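Inicio Índice Unidades Glosario Anterior Siguiente

Capítulo 2
La escritura a mano y sus superficies

La enseñanza de la escritura ha dependido siempre del soporte disponible. Las ordenanzas escolares de Menska, redactadas en 1752, exigían que cada alumno dispusiera de una superficie en la que trazar, borrar y volver a trazar las letras. El papel se reservaba para la copia definitiva, que el maestro conservaba como prueba del progreso.

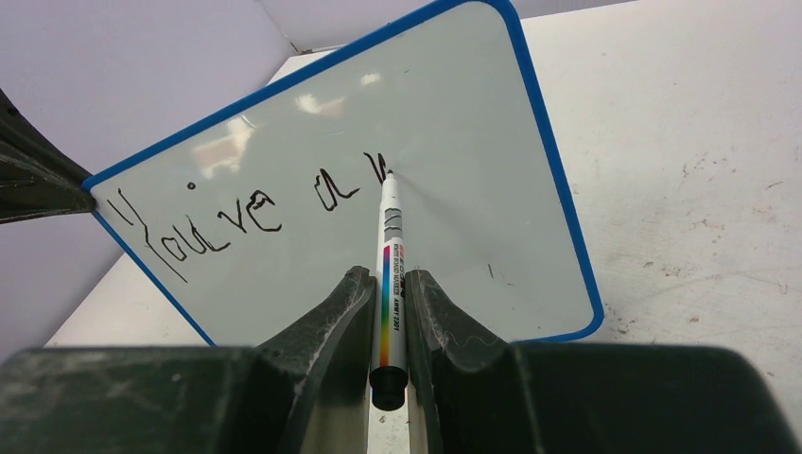 Figura 2.1. Letras manuscritas con rotulador negro sobre pizarra blanca.

El trazo depende de la presión, la inclinación del instrumento y la resistencia de la superficie. Un soporte liso ofrece poca fricción, de modo que el principiante debe regular la velocidad con el brazo y la muñeca. Por este motivo, el método Brzozowska retrasa la letra enlazada hasta la unidad 18 y dedica las anteriores a líneas, arcos y bucles.
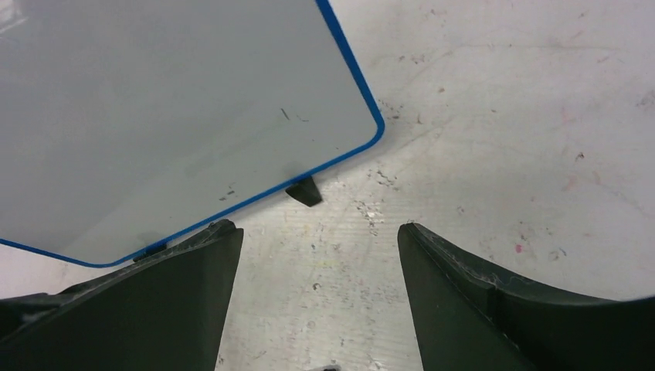 Krystyna Makowska objeta que ese retraso perjudica a los alumnos zurdos, a quienes convendría practicar los enlaces desde el comienzo para fijar pronto la posición de la mano.

La discusión afecta también a la duración de las sesiones. El programa de Hanberg recomienda casi 30 minutos diarios, repartidos entre la copia y el dictado. La copia favorece la regularidad de la forma; el dictado obliga a recuperar la letra de memoria.
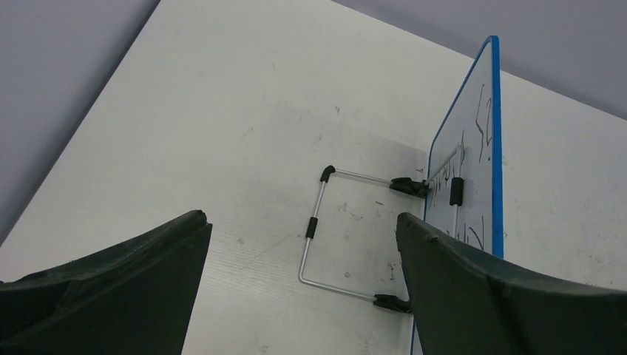
¿Qué se entiende por legibilidad?
La facilidad con que un lector ajeno al texto reconoce cada letra y cada palabra sin recurrir al contexto.

En el apartado siguiente se examinan los criterios con que se evalúa la legibilidad en los primeros cursos y su relación con la velocidad de escritura.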